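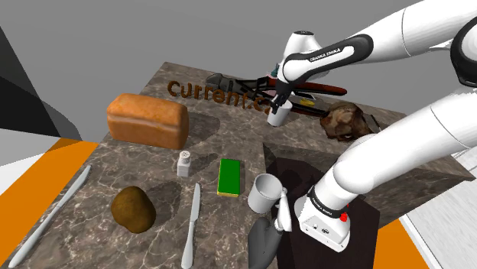
**Osagie tapes to come out on vinyl after long search**

The small label Getura will release a double album of recordings made at the Osagie studio, which closed its doors more than forty years ago. The set is called *Tilitby Nights* and it comes out in March. It will be pressed first in an edition of 600 copies.

Osagie was one room above a furniture shop in the harbor town of Histlow. Dance bands from the area went there to record singles, mostly for jukeboxes and for sale at their own concerts. Few of these records were heard outside the district. Collectors have looked for them for years, and clean copies are now expensive.

The tapes were believed to be lost when the building was sold. In fact they had gone to a storage unit in Tilitby, the next town up the coast, together with the bookkeeping of the studio and a broken organ. The family that rented the unit wrote to Getura after hearing one of the label's earlier collections on the radio. When the boxes were opened, the label found 1,369 reels. Many of them hold only rehearsals, advertisements for local shops, or the same song played again and again until the singer was satisfied.

Getura has transferred 200 of the reels until now. Some had to be treated with low heat before they could be played, because the glue in the tape had become sticky. Others had no writing on the box, and the label asked older musicians in Histlow to listen and help to identify the players. Several bands were recognized by their horn sections, and one by a drummer who always came in a little early after the bridge.

The album has 24 songs on 2 records. The first record follows the early years, when the studio had a single microphone and the bands had to stand closer or farther from it to get the right balance. The sound is rough, but the voices are very near, and the slow ballads on side B are among the best things in the set. The second record is louder. By then the studio had bought a used mixing desk, and electric bass and organ are in front of almost everything.

Most of the songs have never been sold before in any form. Three were released as singles and appear now in longer versions, with the endings that were cut to fit on one side of a small record. There is also an instrumental with no title on the box – the label lists it as "Reel 88, Second Song."

A booklet comes with the album. It contains pages from the studio's account book, where one can read what each band paid for its hours and who still owed money. The label says it has made agreements with the musicians or their families for all the songs on the album. For some other recordings the rights are not clear yet, and these were left out.

A listening evening is planned at the old dance hall in Histlow before the release. Entrance is free, but places must be reserved with the label. Shops in Histlow and Tilitby will receive their copies first, and mail orders are sent one week later. A digital version will follow, without the booklet.

Getura is continuing with the transfers and hopes to prepare a second album, this time only with gospel groups.

*February 2023*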